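kandden-puzzle: notes on the grip-slip episodes

Read this before you train on anything in here.

What this is

Episodes of a two-arm cell doing children's puzzle boards, plus the controller logs that go with them. The full set has 2425 episodes. This card covers the 122 that were pulled after a review in March, when pieces kept leaving the gripper partway through a place and the log kept saying everything was fine.

What went wrong

The gripper reports "holding" when the finger gap stops changing. On a thick part that is a fair test. On a thin puzzle piece the fingers can stall against each other's pads, or against the rim of the board, and the flag still goes high. Of the 122 pulled episodes, 117 carry success = true. I watched all of them. The label is wrong in every one.

The release notes for the Sudska driver call this a "rare edge case." I don't know what rare means there. It was common enough to spoil whole sessions of ours, and the 6 N grip force we used was their suggested default.

What we were told, and what I believe

Agbayani, who did the integration, blamed glare from the glossy panel under the board confusing the vision step. That may add something to the pick offsets. It does not explain a false flag that comes from the finger encoder and never touches the camera. Flalix, who did the labeling, blamed the operators. The operators were not asked to label anything.

The fix on offer is a firmware setting that waits longer before raising the flag. I tried it. The flag comes up later and is still wrong. I would want a force reading at the fingers before I trusted it – and we don't have one.

Safety note

A failed place can leave a piece standing up in its cutout. The arm then presses down on it at the next attempt. The protective stop works, but do not reach in to straighten the piece while the program is only paused. Stop it properly first.

Fields

grip_flag: raw flag from the driver. Do not use as a label.
success: copied from grip_flag at the end of the place. Same warning.
success_manual: my own viewing, pulled episodes only.
finger_gap: in mm, logged at every control step.

Known gaps

The rest of the set has not been rechecked. Anyone quoting a success rate from it is quoting the driver. Corrections go to Angus Katene, with the episode number and the finger_gap trace attached.

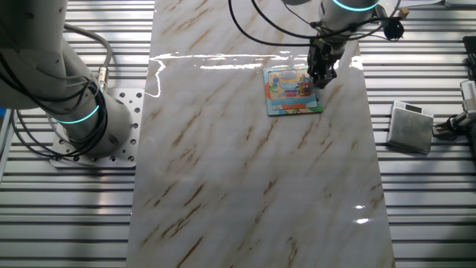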